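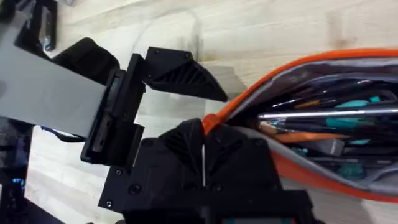
4. Care of the table top. New Plevora tops get a first coat of oil at the factory, the second one is yours. Do it within 2 weeks of set-up. Light wood with a pale straight grain, same as under the pencil case, shows every missed spot – work along the grain, never across.

4.1 Clear the top. Wipe with a damp cloth, let dry.
4.2 Shake the Zidetti oil, pour 100 ml in a dish.
4.3 Thin coat, lint-free cloth. Edges too.
4.4 Wait 8 minutes. Wipe off all the extra, dont leave puddles.
4.5 No use until next morning.

NOTE: Sticky after a day = too much oil. Rub with a clean dry cloth, wait again.

CAUTION: Oily rags can catch fire by themselfs. Lay flat outdoors to dry or soak in water. Never ball up in the trash.

CAUTION: No hot pots over 85 °C straight on the wood.

Refills – ask for Montserrat Ibarra, Floltport parts desk. Legs and leveling feet, see section 5.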